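3. Materials and Methods

3.1 Study sites and sample

Data come from two garment-finishing workshops, Jusumgate and Pisia, both of which produce headwear for small retail labels. The workshops were chosen for contrast. Jusumgate makes most of its hats from cotton twill and keeps its blocking, trimming and packing stations in one room. Pisia buys in unfinished crowns and brims from outside suppliers and does only sewing, sizing and final pressing. Both had kept paper records of returned goods since 2014, and these records are the main source for the analysis in Section 4.

The full set of return slips was copied by the second author (Thakur) and coded by two readers working separately. A slip was kept if it named a style, a size and at least one reason for return. Slips that gave only a price or an order reference were dropped. After this step 201 slips remained, 81 of them for bucket hats and the rest for flat caps, visors and soft berets. Bucket hats were treated as their own group in all later tests, as the brim and crown are joined by a single seam and the two parts tend to lose shape in different ways.

3.2 Defining shape loss

Earlier work on soft headwear has mostly used the term "distortion" for any change in outline. We found this too broad for the return slips, where customers described at least two separate complaints. The first was a crown that sank or leaned after storage. The second was a brim that rippled or turned up on one side. We call these crown collapse and brim wave. A slip could be coded for both.

Crown collapse was coded when the customer wrote that the top of the hat was flat, dented, tilted or would not stand up. Brim wave was coded when the customer mentioned waves, curls, kinks or an uneven edge. General remarks such as "looks bad" or "not like the picture" were placed in a third group and left out of the regression. The two readers disagreed on 13 slips. These were settled by Besson, who had not seen either set of codes.

Shape was judged in use as well as on paper. Each style was looked at upright on a stand, with the brim hanging free, since a hat laid flat on a table hides most of the faults that customers wrote about (Figure 1).
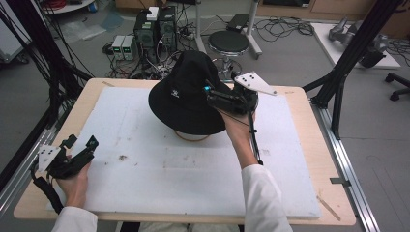

Figure 1. Black bucket hat, upright on a round base, on a white foam board.

3.3 Storage conditions

The workshops differ in how finished hats wait before shipping. At Jusumgate, hats are nested crown into crown and placed in cartons on open shelves. At Pisia, each hat is filled with tissue and stored singly in a shallow tray. Both arrangements were recorded during visits in February, and the supervisors confirmed that neither had changed during the period covered by the slips.

Nesting saves space, but it puts the load on the lowest crown in the stack. Stack height was not controlled by Jusumgate and varied with order size. We therefore used order size as a stand-in for stack height. This is a weak measure — a large order may be split across several cartons — and the estimates that depend on it should be read with that in mind.

Humidity was not logged at either site. Mittal and Sisodia asked staff to describe the storage rooms in their own words, and the answers were used only as background. Staff at both sites said that brims were harder to press flat in the rainy months, but there is no record that would let us test this.

3.4 Fabric and interlining

Fabric was taken from the order sheets and sorted into light, medium and heavy cotton. Interlining was recorded as sewn, fused or absent. The fused type came from a single supplier, Sturnon, in both workshops, so the effect of fusing cannot be separated from the effect of this one product. Embroidered logos were noted where the order sheet listed them. Embroidery stiffens a small patch of the crown, and staff at Pisia believed it made the front panel pull forward. We included it as a yes or no variable.

3.5 Analysis

Crown collapse and brim wave were modeled separately using logistic regression, with storage type, fabric weight, interlining and embroidery as predictors. Workshop could not be entered together with storage type, because each workshop used only one arrangement. Results for storage therefore also carry any other difference between the two sites, including differences in pressing equipment and in the age of the staff's sewing machines.

Return slips cover only hats that were sent back. They say nothing of hats that lost their shape and were kept, and the models describe the mix of complaints among returns, with no claim about how often a hat of a given kind fails. Hodžić repeated the models without the slips sent in by the retailer Bhardwaj, whose staff filled in the reason for return on the customer's behalf. The direction of each estimate stayed the same, and both versions are reported in Section 4.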